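The quote from Bremach came back on Thursday and I have been walking past it on the kitchen counter ever since, so I figured I'd better write the thing down and get some of it out of my head!

We want a second humanoid setup. Well, Bheki Swanepoel wants one and I'm the person who has to make the numbers line up, so now I want one too (or I want to stop talking about it, one or the other). The robot is the big scary line and oddly the one I worry about least - you get a price, you argue, you get a slightly better price. It's all the stuff underneath that eats you alive.

Take hands. Last year I put down one pair and thought I was being sensible. This time I've got 2 pairs plus a box of spare fasteners from Goh, because the lead time on hands is 11 weeks and I am not doing that wait again. Sleeves too. I never had a line for sleeves, and I paid $993 for a set in July out of what was supposed to be the furniture money, and that's why we still don't have decent chairs.

Then there's the boring end of the sheet:

Power strips, more than you think.
Tables. Plain ones are fine.
Cable, and something to keep it off people's feet.
Stuff for the hands to pick up. Snack packs, little packages, anything cheap that comes in a crinkly clear wrapper.
Floor space, and I'll get to that.

Wissam Saab keeps telling me to add 30 percent to whatever I end up with. I used to think he was being dramatic. I've now added it, in its own row, with his initials on it, so when somebody asks me I can send them down the hall to him.
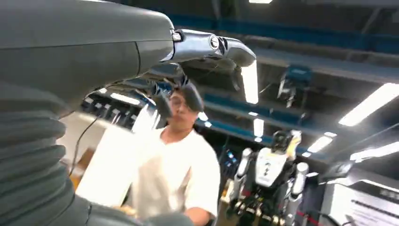
A few from the floor, with the arm and hand in all of them. 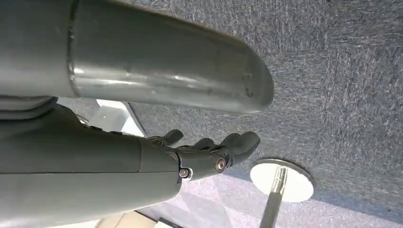
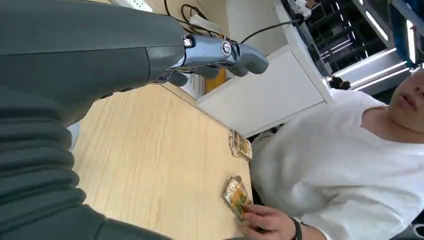 Floor space, then. Prastham will rent us the next bay over, but only on a two-year lease, and I really don't like signing for two years on a project that gets reviewed every one. Surkutby has a smaller room that's month to month and costs more per square foot - I did the math three times and it still comes out cheaper if we think there's any chance of moving. Bheki says we won't move. Bheki said that at the last place!

So my plan is to ask Bremach to split the payment, half on order and half on delivery, and to go month to month until I see how the first invoice lands. If they say no to the split I'll have to push the second pair of hands back a quarter, and I'd like to be out of the building when I bring that up. I'm calling them Monday morning. If you've bought from them and got better terms, please email me before then.

Contact | © 2026, all rights reserved | Back to top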